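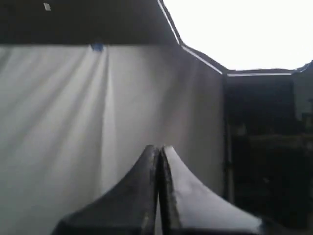

Getting creases out of a hung sheet

Home | Kitchen | Laundry | Workshop | Ask Us

Filed under: Fabric & Linens

White sheet tacked up as a backdrop or over an ugly wall? Fold lines show, worst one usually down the middle. Leave it hanging. Spray bottle, plain water, mist the folds, smooth downward with your palm. Wait 60 minutes. Still there, do it again.

Long diagonal creases = uneven pull at the top. Lift the tape, shift the fabric over a bit, press down again. Blue painters tape is fine for a light cotton, a heavy one will want clips. Wipe dust off first or the tape wont grab.

Steamer works too. Keep it moving, start at the top, keep it off the tape.

Next time roll the sheet on a tube, dont fold it. Thanks to Solange Coste for that one.

17 comments | 359 shares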